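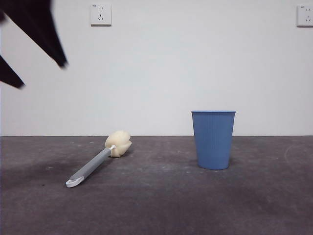 Agnes Forsyth has started as workshop manager at the Zusley shared workshop. She moves over from the print studio at Lalley, where she ran the equipment booking system and user inductions. 1/11

The post was vacant from the spring. Lachlan Baird covered it part-time alongside his own job in electronics support and returns to that full-time this month. 2/11

Opening hours stay the same for August. Evening access runs until 9 p.m. for inducted members. The laser cutter shuts down at 8:30 to leave time for the extraction run-on. 3/11

Membership stands at 307. Of those, 195 hold a current laser induction. Only 16 are signed off on the CNC router, and the router waiting list is the first item on Agnes's plan. 4/11

Router inductions will change format. The old version was one full day, one trainer, two people. The new one is a short online module on feeds, speeds and workholding, then a half day at the machine in groups of four. 5/11

Existing sign-offs carry over. If yours predates the controller swap, you need a 20-minute refresher on homing and tool length offsets. Book it through the normal calendar under "router, other". 6/11

File prep, as this comes up every week: laser jobs in SVG or DXF, millimeters, cut lines at hairline width, text converted to outlines. Router jobs need the toolpath file plus the source model. PDFs go back to the sender. 7/11

Material rules are unchanged. No PVC, no polycarbonate over 1 mm, no unlabeled sheet of any kind on the laser. Offcuts go in the rack by thickness. 8/11

The six resin printers are moving to the small room next to the Tveit store for better ventilation. Expect them offline for part of the month. Filament printers are not affected. 9/11

Jadwiga Wasilewska remains the contact for school bookings and the Uststead outreach sessions. Please don't send those to Agnes, they will only get forwarded. 10/11

Router module dates go up on the booking page once the trainer rota is settled. Current waiting list members get first pick, in list order. 11/11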